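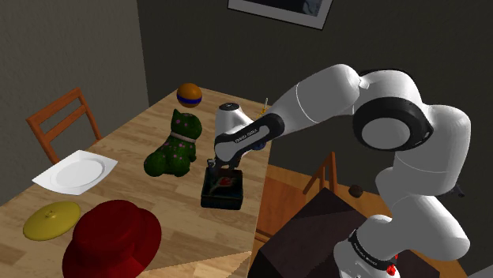
The simulated tabletop task at Cliltari, with the arm's fingers lowered into the small dark box.

Cliltari's tabletop arm is back to a full schedule of simulated runs this month after a stubborn grip fault, and the story of how the bug was tracked down is a great one for anybody who likes a good mystery.

The trouble first showed up in June during a routine overnight batch. The task sounds simple enough: reach into a low-walled box, close two fingers on a small object, lift it clear and set it down on a plate. The arm had been doing this nicely for weeks. Then, in a batch of 3000 runs, 22 ended with the software reporting a successful pickup while the object was still sitting in the box. The arm would rise, swing across the table, open its fingers over the plate and log a perfect score for delivering nothing at all!

A failure rate that low might have slipped past unnoticed. It was caught by Bodine, the lab's log checker, which compares what the controller says it did with where every object ended up. Bodine flagged the mismatch a little before 4 a.m. and paused the queue, exactly as it was built to do.

The first guess was the physics. Small objects near a wall are hard on any simulator, and the team spent several days changing friction values and contact settings. None of it helped. The same starting positions kept failing, run after run, which was annoying but also a terrific clue — random noise doesn't repeat itself that faithfully.

The answer came from Bailly, the planning module that decides how far to open the fingers on the way in. When the object lay close to a side of the box, Bailly narrowed the opening to keep from scraping the wall. In a few layouts it narrowed too far, and one fingertip came down on the wall's inner face. The controller felt resistance, took it for a firm grip and carried on. It never checked the gap between the fingers, so it had no way to tell a wall from an object.

There was a second problem hiding behind the first. The pressure on the wall also pushed the box a small distance across the table, and the planner went on using the box's old position for the rest of the run. In a clear workspace that wouldn't matter much. With other items standing on the table, it could have sent the arm closer to them than the plan allowed.

That is the part the safety group cared about most. No hardware was involved and nothing was damaged, but the same control code is due to move to a physical arm, where pressing hard on a box wall can crack a fingertip or throw something off the table. Finding it in simulation is about the cheapest way there is to learn a lesson like that.

The fix comes in 2 parts. The controller now has to see both resistance and a believable finger gap before it calls anything a grip, and it checks again after a short lift. The planner also looks up the box's position a second time once contact has been made. If the box has moved, the arm backs straight up and starts over.

Cliltari has rerun the original batch with the new code, and all 22 problem layouts now finish with the object on the plate. The runs are slightly slower, a trade everyone on the project seems delighted to make.

The failed layouts will stay in the test set for good. They have also been sent to Amero, the partner shop preparing the physical arm, where they'll be the first thing it tries — at reduced speed, with soft fingertips and an emergency stop within reach. That work is expected to take two weeks.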